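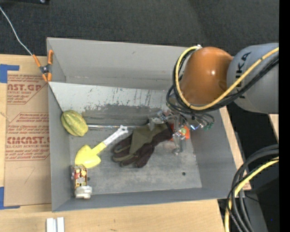 Sorting a Mixed Bin of Small Garden Items

Issued by the Prenau Community Grounds Office
Last revised 2021-04-02

Scope

These instructions apply to the open gray bins kept in the Prenau tool room and at the Zamley plots. Each bin receives gloves, hand tools, toy tools from the children's beds, seed packages and other small items collected at the close of a session. The contents are to be sorted before the bin is used again. The procedure takes one person 20 minutes for an ordinary bin and may be carried out by any member of staff or registered plot holder.

Large tools, hoses and anything with a blade longer than a hand are covered by a separate sheet, available from Ghassan Rizk at the Zamley desk.

What you will need

A clear tabletop at standing height
The bin to be sorted
Four shallow trays, labeled Gloves, Tools, Packages and Unclaimed
A stiff hand brush and a dry cloth
A bucket of lukewarm water with a little dish soap
The sorting log and a pencil

Trays are stored on the shelf beneath the log. If a tray label has come off, write a new one before starting.

Step 1. Set the bin on the table

Place the bin flat on the tabletop with its long side facing you. Do not sort from the floor. Leave enough space beside the bin for two trays, and put the remaining two within reach on the nearest surface. Items should be taken out one at a time. Tipping the bin over is not permitted, as seed packages split easily and small parts are lost under the shelving.

Step 2. Remove packages first

Small packages tend to settle in the corners of the bin, where a trowel blade or the fingers of a glove may rest against them. Lift the heavier item away before picking up the package. Check that the package is closed at both ends. An intact package goes into the Packages tray with its printed side up. A torn package is placed in a paper envelope, and whatever can be read from the label is copied onto the front in pencil.

Packages with no legible label are not to be returned to the seed drawer. Place them in the Unclaimed tray.

Step 3. Remove and check the gloves

Pick up each glove by the cuff. Shake it once over the bin, fingers down, and press along each finger from the outside before putting a hand in. Thorns, staples and plant ties are regularly found in the fingertips.

Work gloves are then checked as follows. Look at the seams between the fingers and at the base of the thumb. Look at the panel on the back of the hand, where a second color of material is often sewn onto the main one; the stitching along its edge is usually the first to give way. Dark gloves should be checked near a window, as soil and small holes are difficult to see on black or brown material.

A glove in good condition is brushed and placed in the Gloves tray with its partner. A single glove is kept in the tray for 17 days. If the other has not been found by then, it is moved to the Unclaimed tray. Write the color and size in the log so that the pair can be matched between sites. "Olive and dark brown, medium" is sufficient. "Old glove" is not.

A glove with a hole in the palm or fingers is withdrawn from use. It may be cut up for tying pads; see Gil-soo Ryu.

Step 4. Separate toy tools from working tools

Toy trowels, rakes and scoops belong to the children's beds and must not be mixed with adult hand tools. In most cases the difference is clear from the size and the bright colors. Where there is doubt, hold the handle in a closed adult hand. If the handle does not reach across the palm, treat it as a toy.

Wipe toy tools with a cloth dipped in the soapy water, paying attention to the place where the blade meets the neck and to any raised shapes at the end of the handle. Rinse and dry. Check the blade for cracks by flexing it lightly between the thumbs. A cracked toy tool is discarded at once, including where the crack is small.

Working hand tools are brushed clean and dried. Metal blades are wiped with the oiled rag kept in the tin by the door. Do not use the oiled rag on toy tools.

Step 5. Deal with remaining items

Items that are not gloves, tools or packages go into the Unclaimed tray. This includes balls, hair clips, bottle caps, plant labels and parts that have come off something else. Do not attempt to decide whether an item is worth keeping. Unclaimed items are reviewed by the office once a month, except in December, when the tool room is closed.

Keys, telephones and eyeglasses are handed to the desk the same day.

Step 6. Clean the bin

Once the bin is empty, brush the floor of the bin toward one corner and remove the loose soil with the cloth. Wipe under the rim, where grit collects. If the bin has been washed, leave it upside down on the rack until dry. It should not be put back into service with water in the corners, which spoils paper packages.

Step 7. Complete the log

Enter the bin number, the site and your initials. Record each single glove and each tool withdrawn. There is no need to list items returned to their usual place. The log sheet has 20 lines; when the last line is filled, place the sheet in the folder and begin a new one.

Returning items to storage

Gloves: second drawer, pairs clipped together at the cuff
Working tools: wall rack, blades down
Toy tools: the Fukurine box at the entrance to the children's beds
Packages: seed drawer, by month of sowing
Unclaimed: shelf behind the desk

The Fukurine box holds toy tools only and should close fully. If it does not, take the surplus to the Baranauskienė shed and note this in the log.

Questions about this procedure should be addressed to Gil-soo Ryu at the Prenau tool room.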